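夹爪与腕部相机对比:二月图集

整个二月,Bạch 工作室的测试台几乎没有闲下来过。Rivov 和 Keder 的两款二指夹爪轮流上臂,控制器用 Vilter,腕部相机换了镜头又换支架,连走线都重做了一遍。我们早就想认认真真比一次夹爪,这回终于如愿,过程比预想的还要好玩!

先说夹爪。Rivov 的手感偏“硬”,闭合干脆,到位后几乎不晃,夹方块、夹铝管都特别利落。Keder 的行程更长,力控也更细腻,第一次看它把一只纸杯夹起来又放下,杯壁一点没瘪,Thoa Nông 在旁边直接鼓起掌来。两款都让人喜欢,喜欢的地方不太一样:要节奏的时候我会选 Rivov,要温柔的时候我会选 Keder。

测试件里大家最爱的是一块 254 克的配重块,表面磨得很光,专门用来考验指面的摩擦力。Khôi Hoàng 给指面试了硅胶垫、细纹橡胶和裸面,硅胶垫在慢速搬运时表现最好,速度一提上去,细纹橡胶反而更稳。裸面当然会滑,不过滑的方式很有规律,曲线画出来漂亮极了,他舍不得删,现在还挂在工作室的墙上。

耐久那一轮,每款夹爪连续开合 500 次,中途不停机、不补油。Godfrey Mfinanga 负责盯电流,他最后给的评语是“两条线都平得让人想睡觉”。对做测试的人来说,没有比这更动听的话了。Keder 的电机升温稍慢,Rivov 的重复定位稍好,差距都小到要把坐标轴放大才看得清。

再说腕部相机,这部分我可以聊一整晚。相机装得离手指近,抓取前最后那一小段就看得细,代价是手指会占掉画面的一角。我们一共试了 3 个安装角度:最陡的那个能看清指尖,可是稍远一点的东西就顾不上了;最平的那个视野开阔,指尖却常常跑到画面外面。中间那个角度最讨人喜欢,手指留在角落里当参照,桌面和周围环境也都还在。

曝光是另一个乐趣。浅色桌面配素净的背景,自动曝光很容易犯迷糊,手臂一抬,亮度就跟着飘。Tài Triệu 把曝光锁住,又把增益压低了一档,飘的问题马上好了很多。大面积没有纹理的表面对特征匹配也是个挑战,能抓得住的往往只有一道接缝、一条桌边、一个小五金件。正因为这样,我们后来每次换完支架,都会先让手臂抬起来朝侧面看一看,再开始正式抓取。

Vilter 控制器上手非常快。Duyên Lâm 接好线,喝了半杯咖啡,夹爪就已经能跟着手柄开合了。换夹爪时只需要重新载入参数,运动程序一行都不用改,对我们这种一天要来回换好几趟的人来说,实在太幸福了。它的日志最高能开到 1000 赫兹,平时用不到这么密,查抖动的时候就真的很过瘾。唯一想提的意见是急停后的恢复步骤有点绕,要在菜单里翻两层,希望下一版能放到首页。

还有几句给准备自己动手的朋友。腕部线缆多留一点余量,然后把末端关节慢慢转到极限,看看有没有哪里绷紧。指面垫用之前拿酒精擦一遍。相机支架的螺丝装好后第二天再拧一次,我们有一整个下午的数据偏了一点点,查到最后就是那颗螺丝,大家笑得不行。

图集

腕部相机视角。灰蓝色的隔板和白色桌面,深色手指在右下角。 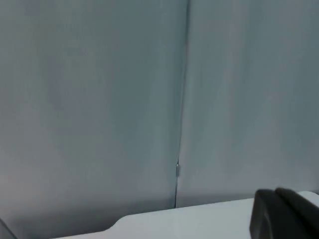 下个月轮到软指和吸盘上场,Khôi Hoàng 已经开始挑新的指面材料了。如果你手上也有 Rivov 或 Keder,特别欢迎来信聊聊你的指面垫和相机角度,附上曲线更好,我们看到曲线就高兴!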